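Laboratory Course in Robot Handling, Notes for Session 4
Comparing two grippers on one arm

Last updated: Wednesday, March 17, 2021

In the previous session we calibrated the camera. Please keep your calibration file, you will need it again today. If your file gives a bad result with the flat marker board, repeat the calibration before you start with the gripper.

We compare two sets of fingers, Onu and Gidik. Both are for a parallel gripper, and both are fixed with the same screws. The Onu fingers are shorter and their pads are harder. The Gidik fingers are longer, so the tool center point must be changed in the controller. Many groups forget this step, and then the fingers touch the table.

The limit for one grasp is 3000 milliseconds, from the command "close" until the controller reports contact. A slower grasp is written down as a failure, even if the object is held well. In the June course at Tinham the students made 728 grasps, and 446 of them were with the Onu fingers. The groups were not equal, therefore please compare the success rates and not the totals.

Begin with a single cube on the table. After this, go to the stacked objects, where one cube sits on the ring and a second block leans behind it.

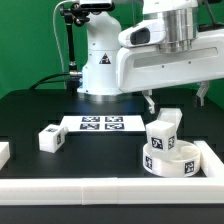 The leaning block is the difficult case. When the fingers open wide they can push the neighbor cube before they close. Try at least two approach angles, and write both in the table of results. If a marker is hidden by a finger, the pose estimate becomes old, and the arm should stop and wait for a new one.

For the report, give the success rate for each finger set and each object, and describe two failures in your own words. The Rernmont controller saves a log of each trial. Copy it before you switch off the power.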